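Vonametti serving tray, red, after one summer

I bought this tray in August, when we started to eat outside almost every evening. Before it I had a bamboo one from Zorkthorpe, very pretty, but the bottom became rough and I did not like to wash it by hand each time.

The Vonametti is plastic and it does not pretend to be something else. The rim goes all around, so a glass that slides does not fall on your feet. It carries dinner plates for 4 people if you put the forks on top. I washed it in the dishwasher every second day and the color stayed the same — only the floor has now some thin scratches, which you feel more with the finger than you see.
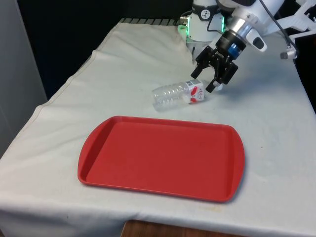 One reader of my older tray post wrote to me that hers bent a little after the dishwasher, and that she now puts it only on the top rack. Mine was always on the top rack, so I can't say she is wrong.

What I like less: it is slippery inside. With a full pot of tea I walk slowly. My sister-in-law cuts a piece of rubber shelf liner for hers, and I will probably do the same. Also the price sticker left glue, and I needed oil and patience to remove it.

The Ceridov tray is heavier and costs 6 dollars more. I tried it in the store and for my wrists it was too much. I would buy the Vonametti again, maybe in a smaller size for breakfast.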